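## 4.2 Open-day demonstration

The shoe-rack task was also run outside the normal test schedule, during the open day held at the Furnau site in March. Visitors entered in groups and watched from behind a line on the floor. The purpose was to see whether the procedure described in Section 3 could be carried out in front of an audience without changes to the controller, and to collect operator notes under those conditions.

The room was furnished as a small living area. The rack has a metal frame and two wooden shelves, the upper one fitted with a back board. Footwear was left on both levels so that the hand had to work near objects that were not the current target. Fergus MacKinnon operated the system. Kolbrún Vestergaard logged the attempts and answered questions. One attempt is defined as a single approach to the rack, ending either in release of the shoe or in a stop called by the operator.

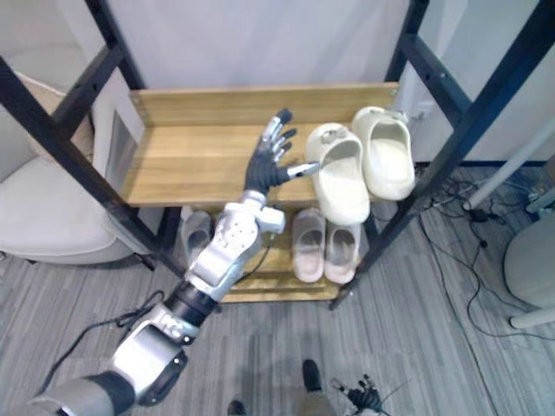 *Reading time for this section: 2 min*

**Figure 6.** Five-fingered hand open over the upper shelf, with the silver thumb at the left side of the left cream clog. Gray slippers are on the lower shelf.

The clogs were the harder of the two shoe types. They are thick and smooth, and the bow-shaped ornament on top takes up part of the surface that a downward grasp would otherwise use. In the pose of Figure 6 the heel of the left clog extends over the front edge of the shelf, which leaves the heel open to a grasp from the front. The back board limits how far the fingers can travel past the toe. We kept the fingertip speed limit from the laboratory runs and did not tune it for the demonstration.

A total of 115 attempts were logged. Of these, 100 ended in a release at the intended position. The remaining attempts were mostly stops called by the operator when the thumb pushed a shoe sideways before the fingers had closed. In two attempts the shoe was dropped during the lift. Both drops involved a clog and both occurred after the arm had been paused so that Vestergaard could answer a question. The Finier planner resumes from the last stored waypoint after a pause – it does not repeat the grasp check. This has been changed in the version used for Section 5.

The figures above should not be compared directly with those in Table 3. The order of shoes was chosen by visitors, and several groups asked for the same clog more than once. Lighting was also left as it was, while the laboratory runs used fixed lamps.

Visitor questions were noted but not coded. Most concerned speed and what the arm would do if a person reached toward the rack during a motion. The second question is treated in Section 6.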